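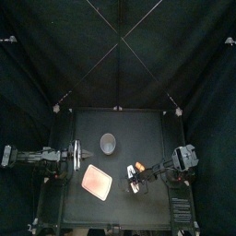 Week 3: Writing for radio

Right, a few notes from me before you start on your scripts. I've read the first drafts from the Hernham group and most of you are writing for the page, which is natural enough (I did it for years!), but a listener can't go back and read your sentence again.

So read everything out loud. Do it standing up if you can, and mark every spot where you run out of breath — those are your full stops. My first ever script was 2000 words for an 11 minute slot and I gabbled the whole thing.

Numbers are horrible on air. Round them, or leave them out. Names need care too. If you're interviewing Achilleas Katsaros, say his name again halfway through, as people will have tuned in late.

For next time, please write a piece of nearly 800 words on a place you know well. No adjectives in the opening paragraph, I mean it. Try to get one sound in early, a gate or a kettle, and let it run for a bit before you speak over it.

Bring two printed copies, one for you and one for whoever is timing you. Double spaced, please, and don't staple them — stapled pages rustle.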